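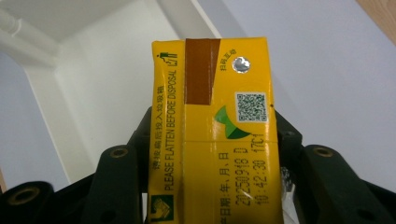 Cuando la pinza de mano empieza a dejar escapar los envases, casi siempre es cosa de los dedos y casi nunca del software. Os cuento cómo reviso yo la mía, una Flinov que ya lleva 3000 agarres desde el último repaso (y se le nota, ¡vaya si se le nota!).

## Lo que uso

- Llave Allen y destornillador pequeño
- Paño sin pelusa y un poco de isopropílico
- Un cartón de bebida, siempre el mismo

## Paso 1: limpiar y mirar

Con la pinza desconectada, paso el paño por la cara interior de los dos dedos y por las articulaciones. Luego abro y cierro a mano, despacito. Si un lado llega antes que el otro, apunto cuál es y sigo.

## Paso 2: los insertos roscados

Son los anillos de color latón metidos en el plástico negro. Quito el tornillo, si lo hay, y empujo el inserto con la uña: no debe girar ni asomar. Si baila, cambio la pieza entera. Antes los volvía a asentar con el soldador, pero Siu-fong Chuang me convenció de dejarlo, y el recambio de Wemari sale barato.

## Paso 3: centrar

Aflojo media vuelta los dos tornillos de la base, cierro sobre el cartón hasta que los dedos lo toquen por ambos lados y aprieto alternando — un poco uno, un poco el otro. Si aprietas uno del todo primero, se te va el centro y a empezar otra vez.

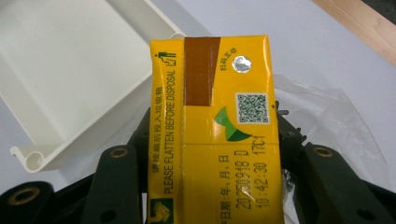

*El cartón de pie entre los dos dedos, con los insertos de color latón a la vista.*

## Paso 4: ajustar el cierre

En el panel de Etau dejo el tope de cierre en 2000 y voy subiendo de poco en poco. El mío acabó en unos 2300, pero no lo copiéis tal cual, que cada pinza es un mundo. Un cartón con pliegues cede más que uno nuevo, así que probad con los dos si podéis.

## Paso 5: guardar

Guardo el perfil con otro nombre (el mío es el 297) y no piso el anterior. Kai-wen Shih machacó el suyo en noviembre y perdimos una tarde entera reconstruyéndolo. Después hago una tanda corta de agarres y vuelvo a comprobar los tornillos de la base, que suelen aflojarse una pizca al principio.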